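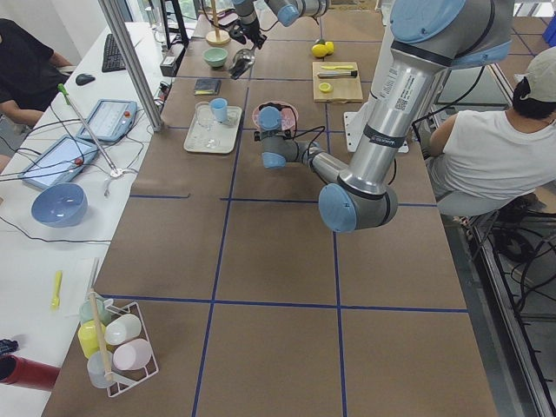
Page last changed: 25th August

Zoning a Table for Cold Drinks

Most advice on setting out a drinks table deals with the ingredients. My view is that the layout matters more, and that the surface should be divided before a single glass is put on it. Brown paper and blue tape are enough. Each taped cell gets one job, and anything without a cell goes to a side desk or back in the cupboard.

I came to this after reading the setup notes that Tundness and Zarari hand out for shared kitchens. The Tundness sheet runs to 39 lines and gives five of them to placement. Zarari's is shorter and groups items by material, with glass in one area, plastic in another and metal in a third. I think both are wrong. Grouping should follow the order of use.

Take the lemon. It needs a board and a knife, and the whole fruit should wait right beside the board. A cut half can stay on the wood until it is called for. If the whole lemons are kept in a bowl at the other end, every refill means a trip across the table with a wet hand.

Glasses are a separate case. I put clear glasses on a tray, because a tray can be carried off in one movement and the ring marks go with it. Plastic cups belong in a wire rack. They are light, they tip when brushed by a sleeve, and stacked cups stick together. The objection is that a rack takes up a full cell and holds few cups. I accept the cost. A set of 19 cups can be brought out in batches.

The bowl for ice should be near the middle. It is visited more than any other item, and the distance from the ice to each glass sets the pace of the whole job. Anghel's kitchen guide puts ice at the edge to protect the surface from drips. Paper already does that, and paper can be replaced.

Filling is where I differ most from common practice. The usual rule is to stop at two thirds. I prefer a bowl filled close to the rim, topped up with a metal scoop tipped low over it. A scoop held high scatters cubes into the next cell. 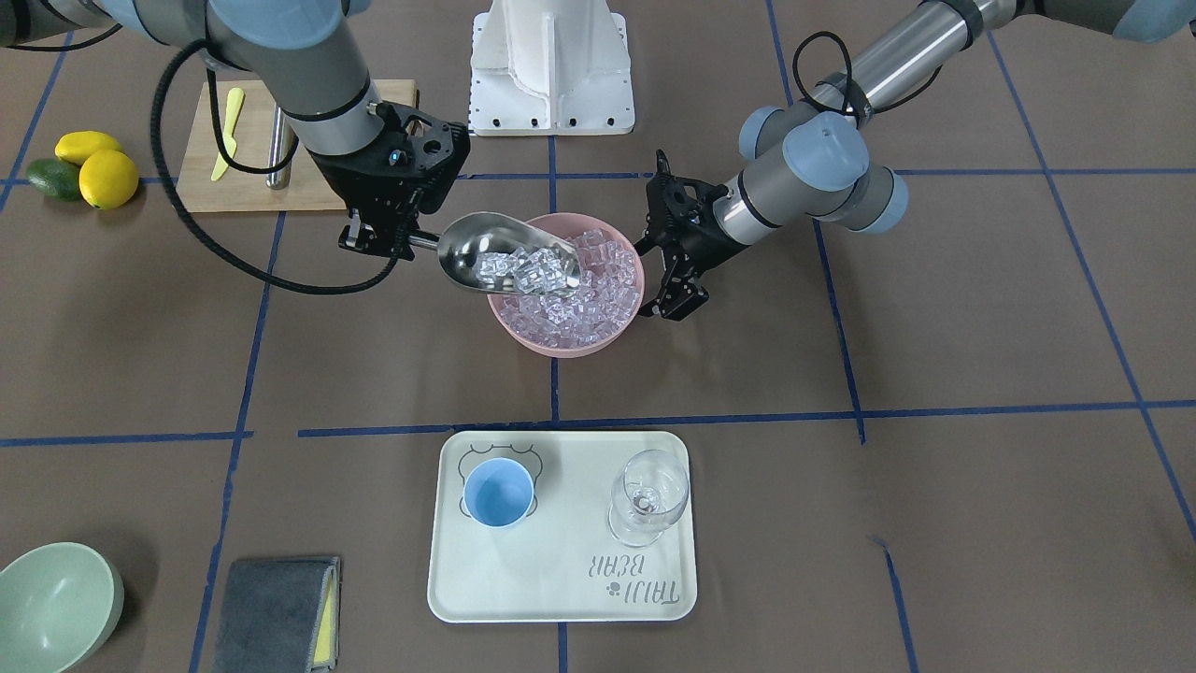
Scoop or ladle

A ladle is for liquid and a scoop is for ice. Tekum sells a single tool for both, item 2394, and I would not buy it. Its bowl is too deep to release cubes cleanly and too flat at the lip to pour. Two tools take more room, but each can rest in the cell where it is used, and neither has to be rinsed between jobs.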